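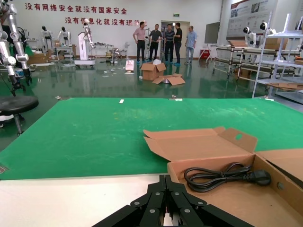

1/ Moving my home server off the old distro, a thread
Right, so Saturday I finally gave in and put Grastara on the little box that runs my backups. It's a tiny Linux, boots in 12 seconds on hardware I nearly gave away. Twelve!

2/ Installer is text only and asks 4 questions. I got one wrong (the disk one, obviously) and had to start again. Keep a copy of your fstab somewhere, please learn from me.

3/ Packages are the sore point. Flirkix is in the repo but it's two versions behind, so I built it myself. Wiebke Hinrichs has a build script on the forum that saved my evening, thank you Wiebke!! 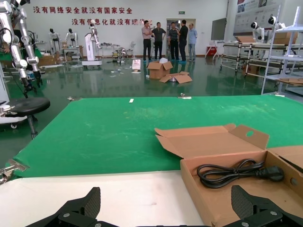
and once it was built the service just started, logs clean, no fiddling with permissions like last time.

4/ Still stuck on Moura. It wants a newer libc and I don't fancy that fight tonight. Devendra Sengar reckons a container would do it, so that's my next go.

5/ Someone asked about updates: by hand for now, I run them after tea. If you've got Grastara updating itself without breaking the network bridge, send me your config?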